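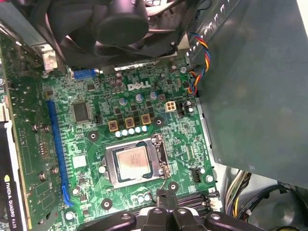

The inside of a desktop computer. The metal square in the middle is the processor, and the black jaws at the bottom belong to our robot.

Why did the robot stop?

Hi, I'm Clementina Fonseca, and I fix robots for a living. My favorite jobs are the ones where something goes wrong and we have to find out why, so let me tell you about Halska.

Halska is a robot arm in our workshop in Dulstead. She takes old computers to pieces so the parts can be used again. (A robot isn't a she or a he, but we've worked together a long time!) At the end of her arm she has a gripper, which is a bit like your thumb and finger pinching together.

One morning in January, Halska was reaching into a computer to let go of the processor. The processor is the chip that does the computer's thinking. It sits in a little metal holder called a socket, and a thin metal lever keeps it shut. To get the chip out you have to move the lever first. Easy for you, tricky for a robot!

Halska got her jaws down near the socket and then – nothing. She froze. A red light came on, and the screen said FORCE LIMIT.

What is a force limit?

Try this. Press one finger gently on a table. Now press harder. You can feel the difference, right? Halska can feel it too, with sensors in her wrist. We give her a number, and if she feels a push bigger than that number, she has to stop right away. Ours was set at 30. So something had pushed back on her harder than 30, but what?

Looking for clues

My friend Sofia Prata thought the lever was stuck. I thought the gripper had bumped into something. There's a lot to bump into in there! You've got a big fan, a graphics card standing on one side, and a chunky gray power supply on the other, with colored cables coming down from it. It's like picking up a coin from the bottom of a full backpack.

First we pressed the big stop button, even though Halska was already standing still. A stopped robot can start again, and you never put your hands near one until its power is off. Then we moved the arm up slowly and had a look.

The lever was fine. So was the gripper. Sofia read through the log, which is the robot's diary, and she saw that Halska thought the socket was 5 millimeters lower than it really was. She was trying to push her jaws down to a place where there was solid metal!

Somebody had changed the stand under the computer and forgotten to tell the robot. That somebody was me. Oops.

How we fixed it

We measured the new stand and typed in the right height. Then we ran the job again at very slow speed, with me holding the stop button the whole time. It took 51 seconds, and the chip came out without a scratch.

Now Halska touches the stand gently before each job to check how high it is. I also have a yellow sticky note on my toolbox that says DID YOU MOVE IT?

Words to know
Sensor: a part that lets a machine feel, see or hear something.
Log: a list of what a machine did and when.

Shared 51 times | 5 comments
Questions for Clementina? Ask a grown-up to help you write to us.
© Dulstead Workshop | Back to top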